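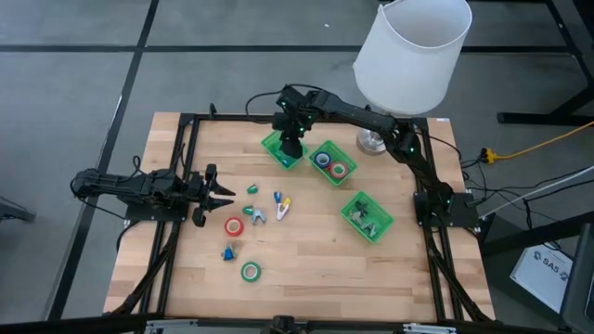
A robot hand is called a gripper, and choosing a good one is harder than choosing a pair of shoes. Your own hand can hold an egg, a pencil and a heavy school bag, and you don't need to change anything. A robot gripper is usually good at a few of these jobs and bad at the others. So before people give a gripper an important job, they test it with small things that are not all the same shape. Clamps and rolls of tape are very useful for this. A roll of tape is round and has a hole in the middle, and a clamp has handles that stick out in different directions. The two black arms on the bench each have a gripper with its own place to work: one is low over the left side, close to the loose clamps and tape, and the other points down over a green bin at the back.

What is a gripper made of?

The simplest gripper has 2 fingers. They move toward each other to close and away from each other to open. Inside there is a motor, and the motor turns small parts that push the fingers. It is a little like the tongs you use to take salad from a bowl, but you squeeze the tongs with your muscles and the gripper is squeezed by its motor.

Some grippers have three fingers, or even five, like a person. Others have no fingers at all. They have a soft cup that sucks on the object, in the same way that a rubber hook sticks to the bathroom wall. A suction cup is wonderful for flat boxes and for glass. For a clamp it is almost useless, because air comes in at all the sides and the cup cannot hold.

Pointed or wide?

The shape of the fingertips is very important. Pointed fingers can go into narrow places. If a roll of tape lies flat, one pointed finger can go into the hole and the other can stay outside, and then they pinch the ring between them. Try it with your thumb and your first finger. You will see that you do the same thing!

Wide fingers touch more of the object, so the object does not turn so easily. But wide fingers need more room. In a bin full of clamps they may bump against the neighbors, and then the robot pushes everything around and picks up nothing.

At the Grergate workshop, the testers tried two kinds of fingers, which they named Nistell and Brasteda. The Nistell fingers are thin and pointed. The Brasteda fingers are wide and have soft rubber on the inside. Both kinds fit on the same arm, and you can change them with a small screwdriver.

How do you make a fair test?

Imagine that you and your friend want to know who runs faster. If you run on grass and your friend runs up the stairs, you learn nothing. A test of grippers has the same problem. Everything must stay the same, except the one thing you want to compare.

So the testers at Grergate used the same arm, the same table, the same clamps and the same tape for both kinds of fingers. The robot had to take one thing, lift it, move it over a bin and let it go. If the thing landed in the bin, it was a point. If it fell outside, or stayed on the table, there was no point. The robot made 1,000 tries with each kind of fingers, so 2,000 tries all together. Why so many? Because one try can be lucky. If you throw a ball at a basket one time and it goes in, you are maybe not yet a basketball champion.

After every 5 tries the testers moved the things to new places. A robot that can only take a clamp from one exact spot has not learned very much.

Who won?

It depended on the object. With the rolls of tape, the wide Brasteda fingers were better. They held the tape firmly and it did not swing when the arm moved. With the small clamps, the pointed Nistell fingers were better, especially when two clamps were lying close together. The worst moments were with clamps for both kinds. A clamp has a spring, and when you squeeze it in the wrong place it opens its mouth and jumps away.

What about the eyes?

A gripper cannot see. The robot needs a camera, and a computer that looks at the camera pictures and decides where to go. The computer has to know where the clamp is, and also which way it is turned. Bright colors can help with this. A green bin is easy to find on a light wooden table, but a green clamp inside a green bin is more difficult.

Try it at home

You can make your own gripper test. You need two different tools for picking up, for example kitchen tongs and a pair of chopsticks. Collect some small things: a roll of tape, a clothespin, a coin, a sock. Put a box on the other side of the table.

Move every thing into the box with the first tool, and write down which ones you dropped. Then do it again with the second tool. Ask a friend to try too, and look if your lists are the same.

If the coin is too difficult, put it on a folded towel and try again.

Words to remember

Gripper: the hand of a robot.
Joint: a place where the arm can bend, like your elbow.
Motor: the part that makes things move.
Suction: holding something by pulling the air away.

Next in this series: Zamudio, the gripper that is filled with coffee powder.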